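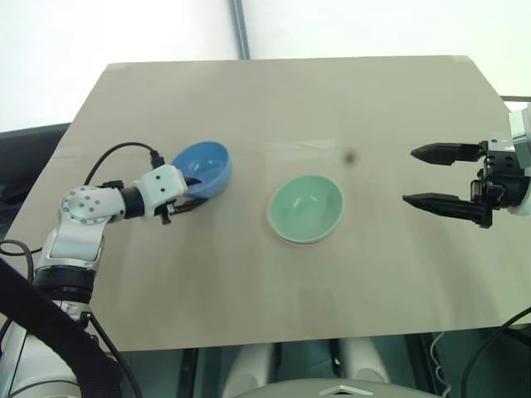

The left gripper holds a blue bowl by the rim at the Teveslow bench, green bowl on the board, right gripper open.

**Teveslow ships Jada 9, two-arm planner gets a rewrite**

January 31, 2022 – Teveslow put out release 9 of Jada, its control and planning stack for two-arm robots, this morning. Main change: both arms now go through one planner. Older releases planned left and right seperately and checked for collisions afterward, which meant a lot of stopping and replanning when the grippers worked close together.

Planning time on the in-house tabletop suite is down 38 percent, the company says. The suite has 70 tasks, mostly dishes and small containers. No outside numbers yet.

Also new – grasp poses on thin rims. Jada used to aim for the middle of an object and did badly on bowls. The perception module, still called Halliday, now fits the rim first and passes up to 19 candidate grasps to the planner. Glossy surfaces remain a known problem, see the release notes. Small marks on the work surface can still show up as objects at low confidence, theres a filter for that, off by default.

Tooling: the log viewer can scrub both arms on one timeline. Joint torque plots are back after going missing in the December build. Config files from release 8 need converting, script is in the tools folder.

Moletti, which runs Jada on its own sorting cells, said it will hold off upgrading until the first patch. Teveslow gave no date for one. Release 8 gets bug fixes through the summer, no new features.

Download is up for current license holders. Trial copies later.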